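コメントなし
シェア ツイート ブックマーク メール
ホーム
コラム
有名人の「交際年表」を読むのをやめられない私が、それでも言いたいこと

2019年2月24日

日曜の夜にスマホを開いて、気づいたら日付が変わりかけている。みなさんはそういうとき何を見ていますか。私は交際年表です。誰と誰がいつ出会って、いつ匂わせて、いつインスタのフォローを外したか、ってやつ。あれを上から下まで読んで、関連記事に飛んで、また上から下まで読む。もう何年もやってます。恥ずかしいけど、やめる気もあんまりない。

で、ここ最近の私の夜を奪っているのが、リエット・サンドゥ(Liette Sandhu)なんですよ。

知らない人のために書いておくと、ドラドフ(Dradov)というバンドのボーカルです。日本ではまだそんなに有名じゃないかな。私は配信ドラマの『クリンモント』(Clinmont)の主題歌で知って、そこからずるずるとハマりました。声がいいんです。ちょっとかすれてて、サビの前で一回引っこむような歌い方をする。あの「引っこみ」だけで白いごはんが食べられます。

そのリエットが、同じバンドのギターのベセラ(Becerra)と付き合っているらしい、という話が出たのが去年。ライブの終わりに二人が手をつないで袖に下がった動画が出回って、そこからはもう、お祭りでした。歌詞の考察、指輪の考察、後ろに映った犬の考察。犬は結局ドラマーの実家の犬だったんですけど、その訂正記事はたぶん考察記事の半分も読まれてないと思う。

さて、ここからが本題。

私が引っかかっているのは、交際の報道そのものじゃないんです。有名人なんだから恋愛も報じるな、というのは正論かもしれないけど、読んでる私が言ってもぜんぜん説得力がない。そこは認めます。気になるのは、どの記事にも必ずくっついてくる「で、彼の資産はいくら?」の段落のほう。

あれ、なんなんでしょうね。

ベセラの記事を4本続けて読んだ夜がありました。「二人の出会いは」「ファンの反応は」と来て、そのあと判で押したように推定資産。しかも4本とも金額が違う。いちばん安い記事といちばん高い記事で、500万ドルの差がありました。500万ドルですよ? 家が何軒建つのか。どこから持ってきた数字なのかはどの記事にも書いてなくて、「海外サイトによると」とあるだけ。そのサイトをたどると、別のサイトの名前が書いてある。そのまた先は、リンク切れ。

私はこれ、ものすごく失礼な段落だと思ってます。ベセラに、というよりリエットに。

だって読み方として、どうしても「この人と付き合うとこれだけついてくる」になるじゃないですか。値札ですよ。リエットだって曲を書いて、ツアーをまわって、同じバンドで同じだけ働いてるのに、彼女の記事には彼の資産が載って、彼の記事には彼女の元カレが載る。この並びに気づいてからは、年表を読むのがちょっとしんどくなりました(それでも読むんですけど)。

この話を妹にしたら、「お姉ちゃんだって婚活のとき相手の年収見てたじゃん」と言われて、ぐうの音も出ませんでした。見てました。はい。検索条件で絞ってました。でも、あれは本人が自分で書いた欄なんですよね。書きたくなければ空欄にもできたし、空欄の人とも私は会ってます。知らないところで知らない誰かに金額を書きこまれて、彼女の名前と並べて検索に出される、というのとはやっぱり違うと思うんだけど、これは苦しい言い訳に聞こえますか。

もうひとつ、「匂わせ」という言葉も、そろそろ休ませてあげてほしい。

音楽アプリのコロデオ(Kolodeo)でリエットが公開しているプレイリストに、ベセラが昔いたバンドの曲が入ってるんです。これが匂わせだ、マウントだ、と書かれた。でも好きな人が昔やってた曲って、聴きますよね? 私なんて、高校のとき好きだった人が文化祭で弾いた曲を、いまだに皿洗いのときにかけてます。もし私が有名だったら、あれも匂わせになるのか。誰に向けた? スポンジに?

付き合いはじめの人って、だいたいみっともないんですよ。浮かれて、同じ色の靴下を買って、ごはんの写真に相手の肘が入っちゃう。それを私たちは、友だちがやれば「はいはい」で済ませるのに、有名人がやると計算だということにしてしまう。計算してる人もいるでしょう、そりゃ。でも、ただ浮かれてるだけの人のほうがずっと多いと私は思います。浮かれてるだけの人に「戦略的」と書くのは、けっこう意地が悪い。

じゃあどういう記事なら読みたいのか。3月にリエットのソロ曲が出るそうなので、できればその話をしてほしいです。誰のことを歌っているか、は一行でいい。どんな部屋で、何時ごろに、どんな順番で作ったのか。ベセラが弾いてるなら、どの音が彼なのか。恋人同士で曲を作るってどういう喧嘩になるのか。私が読みたいゴシップって、突きつめるとそのへんなんですよね。金額なんかよりよっぽど生々しいと思いません? 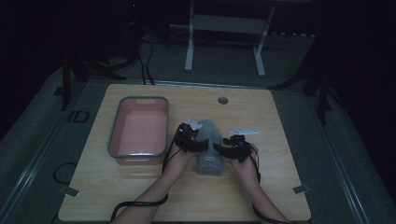 木目のテーブルと、内側がピンクの空のボックス

ここまで書いて読み返したら、まるで自分はきれいな側にいるみたいな文章になってますね。違います。私がクリックするから、ああいう段落が増えるんです。資産の話が出たところで記事を閉じればいいのに、私は最後まで読んで、「えっ、そんなに?」と声に出して、スクショまで撮って妹に送った。妹の返事は「で?」でした。

なので今年は、小さい決めごとをしています。タイトルに資産と書いてある交際記事は開かない。本文に出てきたら、そこで戻る。途中で戻るって地味につらくて、続きに新しい写真があるかも、と思うと親指が止まらない。先週は5回失敗しました。そのうちの1回は、リエットでもベセラでもない、名前も知らない俳優の記事です。誰だったんだろう、あの人。

それから、二人が別れたときのことも、いまから少し心配しています。別れてほしいわけじゃないですよ! ただ、バンド内の恋愛って終わったあとも仕事が続くわけで、そのときに「破局の真相」と「慰謝料は?」(結婚もしてないのに)が並ぶのが、もう目に見えるようで。私は前の職場で、別れた相手と同じ島の席で丸一年働いたことがあります。コピー機の前で鉢合わせるだけで、毎回おなかが痛かった。あれをステージの上で、客席に見守られながらやるなんて、考えただけで胃薬がほしくなる。

そのときが来たら、私は年表を読むかな。たぶん読みます。でも、どっちが悪いかをコメント欄に書きこむのだけはしないでおこうと思っています。

来週は、妹が最近ハマっている恋愛リアリティ番組の話を書く予定です。告白の回だけ三回見たと言うので、私もいまから追いつきます。

カテゴリー:恋愛・エンタメ
前の記事へ 次の記事へ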